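July 2022

When we moved to Tundevville I decided to learn baking bread, because the only bakery near our street closed in June. I had never made a loaf before. In my country we bought bread every morning and it was so cheap that my mother never thought of making it.

I began with a simple recipe from the back of a Brophy flour bag: 1000 grams of flour, 700 grams of water, salt and a little yeast. The first loaf was flat like a plate. I had put it in the oven too early, and I also did not know that my oven lies. It says one temperature and makes another. I bought a small thermometer to hang inside, and now I turn the knob higher than the recipe asks.

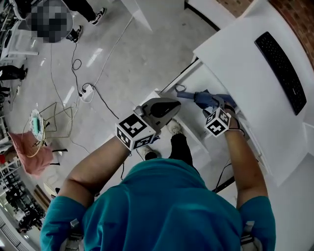

The second problem was my patience. The recipe says to let the dough rest until it is double, but it does not tell how long this takes in a cold kitchen. I used to look at the clock. Now I put a piece of tape on the bowl at the height where the dough starts, and I look only at the tape. On a hot day it is ready before lunch, and in spring I had to wait until evening.

My neighbor gave me a jar of sourdough starter, and I keep it on the shelf above the fridge. I feed it at night, after the dishes. For one loaf I take 200 grams of it and leave out the yeast. The taste is more sour than I expected, but my husband likes it with butter and tomato, and the children eat the crust first, which I did not believe the first time.

Next I want to try rye. The shop on Skinent Road sells it in paper bags, and I already have one in the cupboard. If the loaf comes out well, I will write the recipe in the next post.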